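Speaker notes – Teaching by hand, teaching by remote
Abdelilah Abdelaziz, with Said Slaoui
October 19, 2022

Slide 1. Title
Skip the bios. Said takes questions on the teleop software at the end.

Slide 2. Two ways to show a task
Kinesthetic: a person holds the arm and moves it through the job. Joint angles are logged directly. Force readings are polluted by the person's own hand.
Remote: a person drives the arm from a controller. Clean force data, slower operator, more pauses.
Ask who in the room has done either. Wait for hands.

Slide 3. What we collected
1,012 demonstrations in the Drerkby set, real and simulated together. Collection closed in August. Two operators did all the remote work, so expect operator style in the data. Say this before somebody asks.

Slide 4. Pauses
Remote operators stop to think. The policy learns to stop too. We trim idle stretches at the start and end of each run and leave the ones in the middle alone – Said tried cutting those and the grasp timing got worse.
Point at the plot, left panel only.

Slide 5. Viewpoint
The operator should see what the policy sees. In the first round at Flustau the operators watched the arm directly and the policy got the wrist camera. They reacted to things the wrist view did not contain. From then on, wrist view only.
Cost: training time for a new operator went up. Around 100 practice runs before we keep anything.

Slide 6. Wrist view in simulation
Leave this one up for a while. Let people find the fingers at the bottom first.
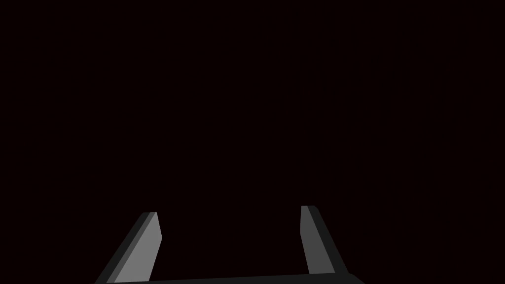 Simulated wrist view, gripper open, nothing between the fingers.

Point: a single image like this carries almost no information about where to go next. Lead into history length. The Egilsson baseline uses one image per step; ours uses a short stack plus joint state.

Slide 7. Results
Read the bottom row only. 42 held-out starts per method. Do not compare across the two tasks; the time limits differ.

Slide 8. Open problems
Mixing hand-guided and remote data in one training run. Lester is the planned test site. No numbers yet, do not promise any.

Backup: controller mapping, trimming thresholds, reset procedure.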